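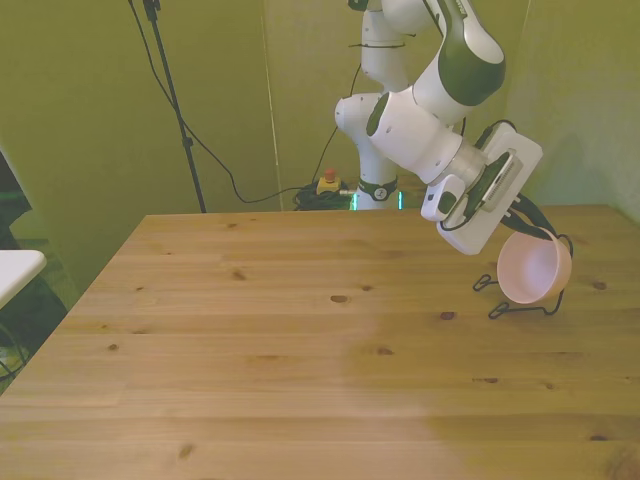
Small pink bowl over the table.

Gustberg Community Garden Network: minutes, December meeting

The meeting opened at 7 pm with a very warm welcome to all, and thanks for the scones.

Plot rents. It was agreed, after a good long natter, to hold rents at $100 a plot for another season.

Water. The Plurken Street site used 3000 litres last month, which we all thought pretty fair given the heat. A second tank would cost $1000 fitted. Carried, with 2 against.

Compost. The Jurkance bays are full to the brim (lovely stuff, too!) and members are welcome to bring a barrow any morning before nine.

Seed swap. Oláh Hall is booked. Please label your packets, and do put the year on.

Meeting closed at 8.40 pm.

Last updated: December

Comments

plot_nine: Can we take compost if we're still on the waiting list?

marrowfan: Sorry I missed it. Very glad about the tank, my beans have been struggling.

greengate: I've got spare labels for the swap.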